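Rival Sisters on Screen: Audience Reactions to the Series "Tralevico"
Student project report, Media and Culture module

2. Method

We showed the first two episodes of Tralevico to 33 viewers in Fitenbridge and Urkbridge during April. After each episode the viewers filled in a short form with 17 questions. Most of the questions were about the two Mabaso sisters, who act together in a theatre but do not speak at home. 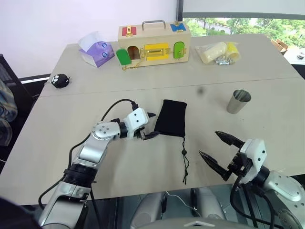 The second episode gave us the longer answers. Many viewers wrote that the dressing room quarrel was too loud, but they still wanted to know how it ends. Older viewers took the side of the elder sister – this was a surprise for our group.

3. Limits

The written comments came to almost 1,000 words, and we could use only 700 of them, as the rest were hard to read. We also did not ask if the viewers knew the series before.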